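Equipment Plan for the Picking Cell: Progress Report, March
Prepared for the Lowther fund by Mehrangiz Ghaffari, Jurum workshop

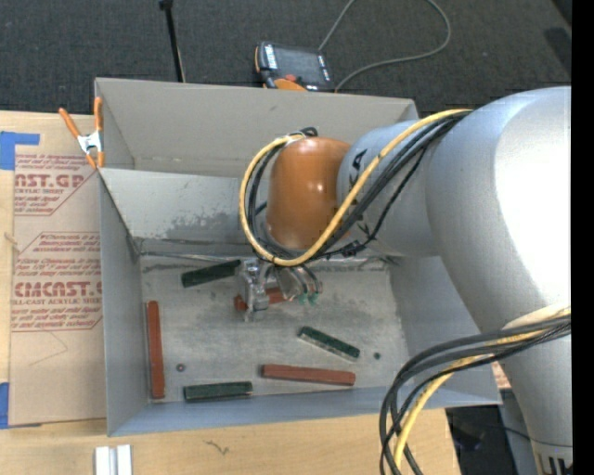 Houshang Asadi asked after the last report why we should buy a second gripper before we have decided on the bin, and he wrote that in his opinion the order of purchases was the wrong way round. I think the question is fair and I have arranged this report so that it is answered first.

1. Order of purchases

In the first plan the gripper came before the bin because the gripper has the longer delivery time. Houshang's point is that the depth and the wall angle of the bin decide how long the fingers must be. If we order fingers now and change the bin in two months, we pay for fingers twice. We have discussed it in the team and we accept this. The new order is: bin first, then fingers, then the spare gripper body. The gripper body does not depend on the bin, so it can be ordered at any time when the money is released.

The bin we work with at present is an open metal one with a sloping panel inside at the back. The panel is worn and dark along its lower part and the floor has many scuffs and stains. We use bars in green and reddish-brown as the work pieces. Bars which lie free in the middle are the easy case. The difficult case is a bar lying lengthwise against the wall, where one finger has very little space to go down. For this reason I ask that the permanent bin has walls with more slope on all sides, although it takes more place on the table.

2. What has been spent

From the first instalment we have paid for the following:

Cable sleeves and ties for the arm: 118
Finger tips, two sets, from Grunton: 49 per set
Table top and fixings: taken from existing stock, no charge

The remaining balance of the instalment is 2,334. All sums are in pounds and without VAT. The invoices were sent to Forough Bahrami by e-mail, and she has confirmed that they are complete. One invoice from Grunton was at first made out to the wrong department. It has been corrected and the corrected version is the one in her folder.

3. What we want to buy next

Permanent bin. We have asked two suppliers, Grunton and Kastard. Grunton offers a standard bin from the catalogue and Kastard would bend one from our drawing. The Kastard bin is more expensive, but the slope of the walls would be as we want it. Kastard asks 7 weeks from the day of order. I recommend Kastard.

Clamping. The bin is held at the corner with a spring clamp. This is good enough for tests and not for long runs without a person beside the cell. We would like two fixed brackets, screwed to the table. They can be made in our own workshop and I ask only for the material.

Cables. The yellow and black cables go along the outside of the arm and make a wide loop under the wrist joint. When the arm works deep in a bin, such a loop needs to be watched. Mimoza Živković has proposed a dress pack with a spring return, so that the loop becomes shorter when the wrist turns. She has asked for a price and we have not received it yet. I have therefore left this line open in the budget and I would be thankful if the fund could accept an open line until the next report.

Guarding. We plan clear acrylic panels on two sides of the table. The panels are for chips and falling pieces only. They do not replace the safety fence, and the fence is not part of this budget because it was agreed with the building services already last year. The cutting will be done by us. Please note that in the first plan I wrote polycarbonate. Acrylic is cheaper and easier to cut for us, but it breaks more easily, and Neema Odera would like to check the thickness again before we cut anything.

Holder for the teach pendant. It is a small item. The pendant is at the moment put down on the carpet behind the bin, with its cable in a wide curve on the floor. A wall hook with a cable hanger should be bought together with the brackets.

4. Delays

We are behind the plan in one point. The trial with mixed small parts should have started in February and it has not started. The reason is the finger tips. The first set was too soft and the second set came late. We continue with the bars until the mixed parts trial can begin properly. I do not expect that it changes the end date of the project, but it takes away the reserve which we had in spring.

There is also a risk with the spare gripper body. The supplier has told us that the model will be changed this year. If the new model has another flange, we need an adapter plate. Mimoza will ask for the drawing before we order.

5. Decisions we ask from the fund

We ask the fund to agree to the new order of purchases as in section 1, and to release the money for the Kastard bin from the present balance. We also ask that the cable line stays open until we have the price.

If the fund prefers the catalogue bin from Grunton, we can work with it. In this case I would ask for longer fingers in the same order, and the saving would be smaller than it looks in the two quotations.

The quotations from both suppliers are attached, together with the drawing of the bin with the proposed wall slope. The dimensions written in pencil on the drawing are the valid ones. Questions about the drawing please to Neema, questions about the money to me or to Forough.

Mehrangiz Ghaffari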